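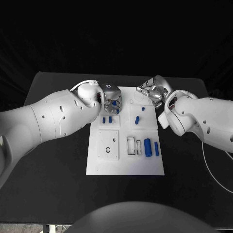
Figure 3. Two-arm cell, Clolcombe site. Peg board with blue parts, left gripper lowered over the upper-left plate, right hand above the board.

4.2 What changed on the bench

Before the cell went in, peg fitting at Clolcombe was a seated job, done by hand, one board per person. Now both arms work over one board (Fig. 3) and the fitter stands at the side with a tray. Different job. Same pay grade, which came up in nearly every interview.

We logged 1,241 boards over the trial. Five fitters took part, all from the Plistavura line. Main findings, in short form —

Less pinching and reaching. Sore thumbs mentioned far less by the end of the trial. More standing, and more complaints about feet and lower backs. Mats were orderd in March.

Waiting. Fitters used to set their own pace and now they don't. Two called it "minding". One liked it, said she got home less tired.

Stoppages. When a part is dropped or sits crooked the cell halts and a person has to sort it out, usually with the line lead watching. Under the old system a crooked peg was put right without anyone knowing. Ziółkowski reports much the same from hand packing, though over a shorter period.

Skill. Fitters who knew the parts by feel were quickest at clearing a halt. This knowledge isn't written down anywhere in the Kovby job sheets, and new starters who only ever work beside the arms may not pick it up. We come back to this in section 5.

Target for the next stage is 4,000 boards, with fitters swapping between cell and hand bench each shift. They asked for the swap themselves — it was not in our orginal plan.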